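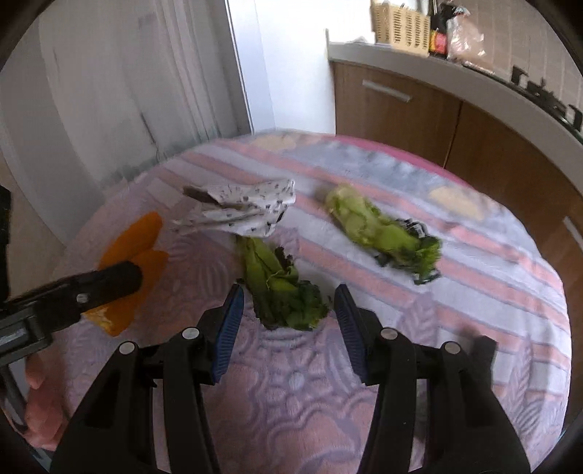

What happens to a person's cryptocurrency when they die?

It becomes part of the estate, like a house or a savings account, but the heirs can only spend it if they can get at the keys or persuade an exchange to release it.

Úna Buckley spends most of her working week in the gap between those two things. She is an estate lawyer in the town of Salcombe Falls, and she started taking on digital asset cases when a client came in with his late brother's laptop and a sheet of paper with 11 words on it. A standard recovery phrase has 12 or 24. The missing word was found in the end, written on the back of the sheet in pencil.

"People think the law is the hard part," Buckley says. "The law says the coins belong to the widow. Fine. Then somebody has to move them."

How hard that is depends on where the coins are kept. If they sit with an exchange, the company holds the keys and the family deals with a support desk. Kullach, a mid-sized exchange, asks for a death certificate, proof of who the executor is, and a court document. Its stated target for closing a claim is 96 days. Buckley has had claims there finish early and one that ran well past the target when a middle name was spelled two ways.

Prokden, a smaller exchange, lets customers name a beneficiary in their account settings. The family still has to send paperwork, but the executor doesn't have to prove that the account exists, and in Buckley's experience that saves weeks. The setting is three menus deep and is off by default.

Coins held in a private wallet are a different matter. There is no company to call. Whoever has the recovery phrase can move the money, and without it a court order does nothing. Wallet recovery firms can sometimes help when the family has the device and part of a password. They can't do much with a blank.

Sulastri Liem runs a recovery service called Aydoğan out of two rooms above a print shop. She took 200 inquiries from families last year and turned down more than half of them after the first call. Most of those callers had nothing to work from except a memory that Dad had bought some bitcoin once.

Liem asks every family for the same items. She wants old phones, including broken ones, USB sticks, printed bank statements, and any notebook kept near a desk. Bank statements are often the most useful, as a transfer to an exchange shows up by name even if it was made ten years ago. She also tells them to leave the devices switched off until someone has made a copy of the drive.

Her fee is a share of whatever is recovered. Other firms charge up front, and she advises families to be careful with those. Anyone who asks for the full recovery phrase by email should be refused. December is her busiest month. Relatives are home together and going through closets.

Taxes come up late in most cases and cause trouble anyway. In the United States, inherited crypto is generally valued as of the date of death, so the executor needs a price for that day. Buckley takes a screenshot of the price on the first day she opens a file, then goes back and finds the right date in the records.

For people who want to plan ahead, she keeps the advice short. Write down which exchanges and wallets you use and leave that list with your will. Don't put the recovery phrase in the will itself, as a will can become a public record once it goes through probate. Store the phrase in a safe or a bank box and make sure the executor knows which one. Test the backup with a small amount, $100 or less, before trusting it with the rest.

Some of her clients split the phrase between two relatives. Buckley has stopped suggesting it. In one case the relatives weren't speaking, and in another, one half had been thrown out with an old filing cabinet.

She reviews her own list every year, on a Friday afternoon when the phones are quiet. Last time she found an account on it that she had closed, and crossed it off.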